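Honden Play Dishes and Food Set - a happy owner's review
Posted 02/04/2020 by Heiðrún Hviid

I have bought a lot of play kitchen stuff over the years, first for my own two and now for the preschool room where I work in Breddale, and most of it ends up in the donation bin with a handle missing. So when I say I really, really like the Honden set, please know it has had some stiff competition!

I ordered it from Drollden, where it had 3,949 ratings when I looked, and I did the thing I always do and read the one-star ones first. Most of those were complaints about the box showing up dented. Mine was dented too. It went straight into recycling, so I can't say I lost any sleep over it.

What you get is a mix of dishes and pretend food. There are plates and bowls and cups in soft colors, a ketchup-style bottle, and fruit. You can buy it as the 14-piece starter or add packs as you go, and I did both (starter first, then two add-on packs in March when I realized that one cup between five kids was never going to work).

Let me start with the colors because they're what sold me. So much play food comes in that screaming primary palette, and after a full day in a room with it my eyes hurt. The dishes in this set are calmer - lavender-gray, pale green, teal, light blue - and then the food gets to be bright. A red ketchup bottle on a lavender plate looks great, and it also means the kids can find the food in a heap of dishes without dumping the whole basket on the floor. They still dump the basket on the floor, but they could find it!

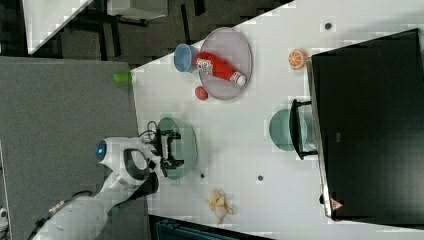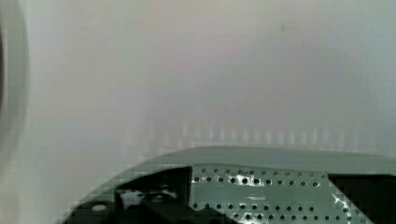 First picture: the lavender-gray and pale green plates, with the ketchup-style bottle, the light blue cup and the orange half out on the white table.

The big plate is my favorite piece. It's large enough for a whole pretend dinner, and the thin rim is easy for small hands to get hold of. I've had play plates that were basically saucers, where one piece of fruit filled the whole thing and the rest of the meal had to go on the rug. On this one you can lay the ketchup bottle right across and carry it over to a customer, and I have been that customer many, many times.

The orange is a hit too. The cut face has the segments on it in orange and white, so it looks like something you'd want to eat, and that has turned out to be a nice way to get talking about halves with the four-year-olds. One girl serves me half an orange every single morning and keeps the other half "for the bus." I love that.

The ketchup bottle has a white cap and a white printed label, and the shape is so familiar that every kid who picks it up turns it over and starts squeezing without being told. Sound effects are provided by the children. You've been warned.

Now for the few things I'd change. The cups are light, and they tip if someone bumps the table, so if you have a kid who gets upset when the tea party falls over, set them in the middle. The label on our bottle is starting to lift at one corner after 11 weeks (some of that is my fault, I put it through a sink full of hot water with everything else, and the care slip says to wipe it). And I wish the starter set came with a second bowl! The teal one is the piece they argue over most, I suppose because soup is a very serious business in our room.

Washing up is easy apart from that label. I do the plates and bowls in warm soapy water on Fridays and leave them on a towel overnight. Nothing has faded or gone cloudy, and they don't hold on to that odd new-toy smell either - it was gone in a couple of days.

For comparison, we also have the Pelupessy dishes, which are heavier and prettier and would look lovely on a shelf at home. For a room full of kids I'd still go with Honden. Pieces get stepped on, they get lost behind the bookcase, and I can replace one plate without buying a whole new set.

If you're shopping for one child, the starter is plenty. For a classroom, get an extra pack of cups right away, and if your order comes to 200 dollars or more, Drollden covers the shipping, so it's worth asking the room next door if they need anything.

Five stars from me, and I'm already eyeing the breakfast pack.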